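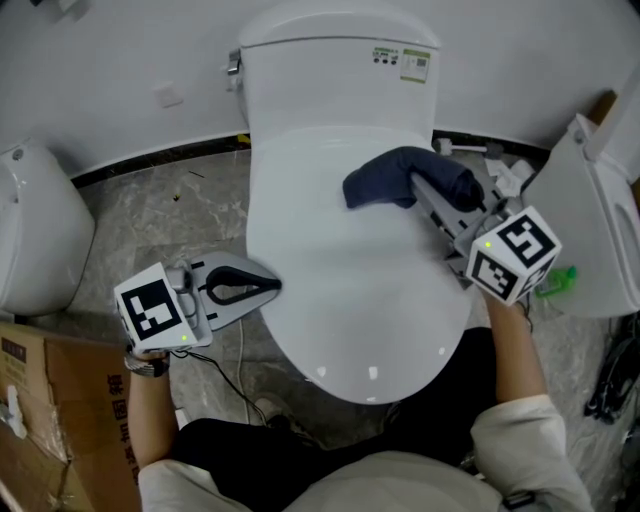
Drustano equipment plan: bathroom task set
Posted Dec 20, 2021 by Noreen Qureshi

The Drustano budget covers hand-held grippers, bathroom fixtures, floor space and spares for the cleaning tasks. Arms are on a separate request and are not costed on this page. Prices are in dollars, before tax and freight. Quotes are held by Abimbola Balogun, who also approves changes to quantities.

Lid wipe, two grippers
Navy cloth held in the right gripper, lid closed. The left gripper stays low beside the toilet. Both carry a cube with black-and-white markers, and both cubes are in the budget as separate line items from the grippers.

Grippers
Seven pairs requested. Four go to daily work, two to the second room at Ekpo, and one stays boxed as a spare. Forketti sells them as pairs only, so a failed left unit means opening the spare box and keeping the odd right unit for parts. The quote is $461 per pair without cubes. Kieran Lockwood asked for a price on single units in May and was told to ask again next year.

Finger pads
Pads are bought separately and charged to consumables. Smooth glazed surfaces and cloth need different things from a pad, and we have not settled on one compound. Order both hardnesses until Toshio Kinoshita finishes the wear log. Do not order through Drimness – their minimum is 200 pads and the shelf life is not stated on the datasheet.

Marker cubes
$183 per set of two, printed and assembled. Printing in house was costed and dropped. The material was cheap but the marker faces had to be flat and square to each other, and too much staff time went into rework. Cubes are numbered on the inside of the mount. Do not swap cubes between grippers without redoing the offset file.

Fixtures
One-piece toilets, white, floor standing. None will be plumbed. The quote lists them by outside dimensions and tank shape; flush hardware is included but we are not paying for fitting kits or supply lines. A glossy lid is a requirement for the wipe task. Yogesh Tiwari wants at least one model with a different flush control, which changes the unit price slightly and the lead time by a lot. Freight is the larger part of this line. Get the delivery to the room quoted, not to the dock.

Cloths
Any absorbent cloth that drapes. Dark colors are preferred on white fixtures, for contrast. Buy from general supplies on the monthly account and keep the receipts with the project code. A cloth is retired when the hem goes, because loose threads catch in the fingers.

Cables
This line was missing from the first draft. Each gripper needs its own run to the operator's position, plus one spare length per pair. Right-angle connectors cost more and are worth it at floor level. Budget for cable sleeves and floor tape under the same code. Bundles should be coiled and strapped at the end of each session; two of last year's failures were at the connector, and both cables had been walked on.

Floor and wall
Tile floor is preferred over the painted concrete at Ekpo, which is why the room order has changed. Leave enough clearance on each side of the center fixture for an operator standing over it with both arms down. The first layout had the fixtures closer together and the left elbow kept hitting the next tank. No wall work is included. Power comes from existing outlets.

Packing and disposal
Fixtures ship in cartons with foam and paper fill. Disposal is not in the supplier's price. Allow half a day of labor per delivery for unpacking and flattening, and keep one carton per model in case of a return.

Not in this request
Shower enclosures, sinks, mirrors, and anything with running water. Kieran has a draft for the sinks but the drain question is still open. Robot arms, mounts and controllers are in the Drustano hardware request, which has its own page.

Open items
Single-unit price from Forketti. Lead time on the second toilet model. Pad wear log. A decision on whether the Ekpo room gets its own spare pair or shares ours.

Send corrections to Noreen. Quantity changes go to Abimbola first, with the line name and the reason.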